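Site visit: Calitz refurbishing and parts recovery, Norby
October 18, 2024

Calitz holds two open days a year at its Norby building, and the next is in December. Registration was at the loading dock. Visitors went through in groups of 13, with safety glasses and a wrist strap handed out at the door.

Incoming equipment arrives on pallets, mostly office desktops from lease returns. The building takes in 2000 units a month. Each one is weighed, given an intake number and sorted by chassis type. Units with cracked boards or swollen capacitors go straight to material recovery through Figueiredo, which collects twice a week.

The second stop was data handling. Drives are pulled, logged against the intake number and wiped in racks of 50. A drive that fails the wipe is shredded on site. The log is kept in Fedik, an inventory package that prints a usable report and is slow at everything else.

Teardown was the last area and took up most of the visit. Desktops are worked on their side with the panel off. The order is fixed: data drive, memory, expansion cards, heatsink, processor, power supply. Chassis with latched supplies and drive bays are preferred, as very few screws are involved. Memory is tested in a separate room, and processors are checked for bent contacts under magnification before they are graded.

Dell desktop on the slatted aluminum table, side panel off, graphics card still in the board: 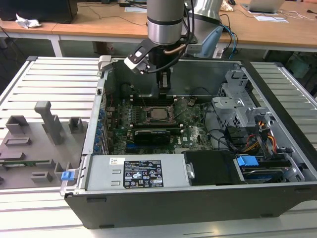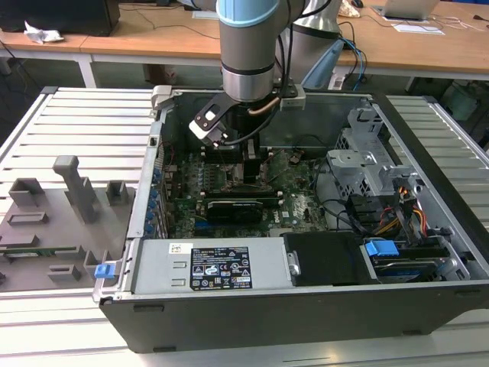 Target time for a full teardown is 14 minutes. Thermal paste is cleaned off with alcohol wipes, and a processor that will not be tested the same day goes into a plastic clamshell. Power supplies get a load test and a fan check. Cables are bundled by connector and sold by weight.

The tour ended at the parts counter, which is open to the public on weekday afternoons. Tested memory and supplies carry a short warranty; bare boards are sold as is. Parking is on the north side of the building, and the dock entrance has a step.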